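Home | Fiction | Essays | Archive | Submit

Fold Test

Share 58 | Comments 9

The rules for the Prarnbridge student meet ran to four pages, and the garment section took up most of the third. Any garment supplied by the team. One printed face, to finish upward. Both arms to be used. The captain had read it aloud in September, when the club still met in the corridor outside the metal shop, and had taped it to the inside of the cabinet door. By February the tape had gone brown.

They called the left arm Broneck and the right arm Long. The control program was Fluro. The yellow garment had no name and was entered in the log as Item 4.
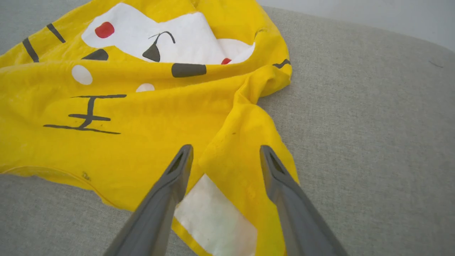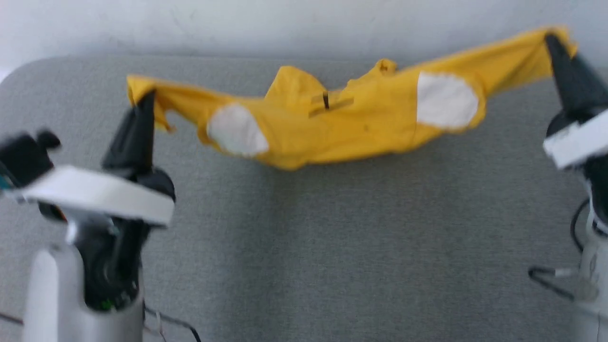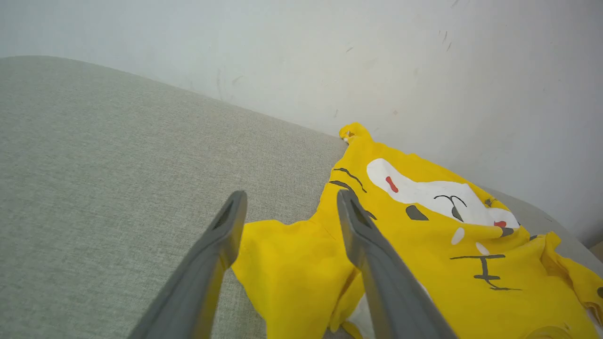
Item 4 with both arms, from the club log.

The captain opened the log on the evening of 14th February and typed the attempt number, 269. Under "Initial state" she typed "crumpled," as she had for most of the others. Under "Change since last attempt" she typed "grip height, left, lowered."

"Lowered by how much?" the second-year asked.

"One step."

"The sheet wants millimeters."

She typed millimeters.

The difficulty was in the stretch. Fluro could find a corner, or what it took for a corner, and it could bring the second arm to the opposite end. After that it pulled. If the two ends were true shoulders, the cloth opened. If one end was a shoulder and the other was a hem, the cloth made a rope, and Fluro, which measured only tension and width, kept the rope taut and waited for it to become wider. The time limit for this was set in a file that only the captain was supposed to edit.

The second-year had edited it on Monday. He had raised the limit to 58 seconds and left no note. He had been thinking about telling her since then.

"It's waiting longer than it did," the captain said.

"The left grip is lower."

"That wouldn't change the wait."

He looked at the screen, where the width estimate moved up a little and came back. The print on the cloth had been chosen by vote. It was easy for the cameras to find when it was flat, and in the air it was a few white patches that Fluro rated at low confidence and then dropped from the list.

"I changed the limit," he said. "I thought it needed more time."

The captain opened the file, read the line, and closed it again. She did not put it back. In the log, under "Change since last attempt," she added a second entry and his initials, and next to it the date of the edit - which he had to give her.

"Does it go down as a fault?" he asked.

"It goes down as a change."

She moved to the next field. The pull continued. In the corridor somebody was stacking chairs, and the second-year started counting under his breath toward the limit, to see whether the file and the clock agreed.

Previous | Next | Back to Fiction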